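Akdale Robotics Club Handbook
Section 3: Setting up and running the snack sorting task

3.1 Before you start

Students work in pairs for this task, with one hand-held gripper each. Each pair records a set of pick-and-place demonstrations, which the club later uses to train its sorting arm. Read section 2 (charging and pairing) first if you haven't used the grippers this term.

You will need:
Two hand-held grippers, charged
One large cardboard box
A cloth for the table
A mixed selection of wrapped snacks
The session sheet and a pen

3.2 Preparing the table

1. Spread the cloth over the table. A patterned cloth is fine and is often better for training than a plain one.
2. Stand the box at the back of the table with its long side towards you.
3. Put the snacks in front of the box. Mix stiff trays, soft pouches and small packets, and let some of them touch.
4. Check that both students can reach the middle of the table without leaning on it.
5. Write the session name on the sheet, followed by both students' initials.

Note: Leave the snacks sealed. Crumbs get into the pivots and are slow to clean out.

3.3 Checking the grippers

1. Open and close the jaws fully three times. The movement should be smooth all the way.
2. Look at both grip pads. If a pad has lifted at a corner, press it back and tell the session lead.
3. Wipe the lens with the dry cloth from the kit bag – never with a sleeve or a paper towel.
4. Start the Eltemix logger on the club laptop and wait until both grippers are listed.

Caution: Keep fingers clear of the linkages while the jaws are closing.

3.4 Picking up a stiff package

1. Bring the gripper in low, with the jaws open wider than the package.
2. Line up the pads with the two long sides.
3. Close slowly until both pads touch, then squeeze only as much as you need to lift.
4. Lift clear of the cloth, move over the box and release.
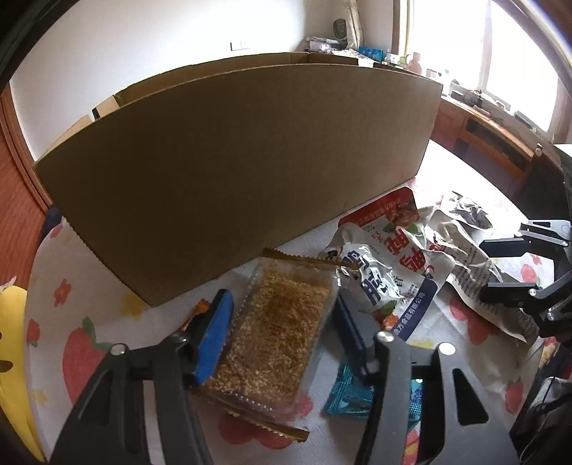 What should I do if the package slips out while I'm lifting it?
Leave it where it lands, open the jaws and start the pick again from step 1. Keep the recording going and put a tick in the "dropped" column on the session sheet.

3.5 Picking up a soft pouch

Soft pouches bend when squeezed and their printed sides are often shiny. Take them more slowly than trays.

1. Choose a pouch that can be reached without pushing another one aside.
2. Turn your wrist so that the jaws follow the angle of the pouch.
3. Grip across the filled part. The flat sealed ends fold and pull out of the pads.
4. Pause with the jaws closed before you lift. The logger uses the pause to mark the grasp.
5. Place the pouch in the box and bring the gripper back to your own side.

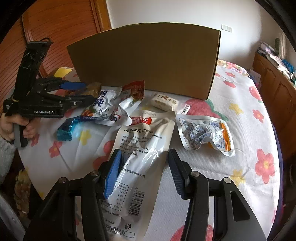

Fig. 2. Long pouch between the blue pads, with the second gripper working from the left.

Note: When both grippers are in use, agree who goes first. If you both reach for the same item, the student on the left carries on and the other backs off.

Caution: Don't pull a package out of your partner's jaws. The pads can tear.

3.6 Ending the session

1. Stop the recording before putting either gripper down.
2. Check the length of the file. Anything under 20 seconds should be deleted and recorded again.
3. Copy the files to the Ledesma folder on the club drive. It held 1,053 demonstrations when this section was last revised.
4. Close the jaws, switch off both grippers and return them to the charging shelf.
5. Hand the session sheet to Agustina Orellana or leave it in her tray.

Snacks go back in the tub for the next pair. Take out any packet that has split and write it on the sheet.

Section last revised: March 26, 2022

Next: Section 4, Checking and labelling your recordings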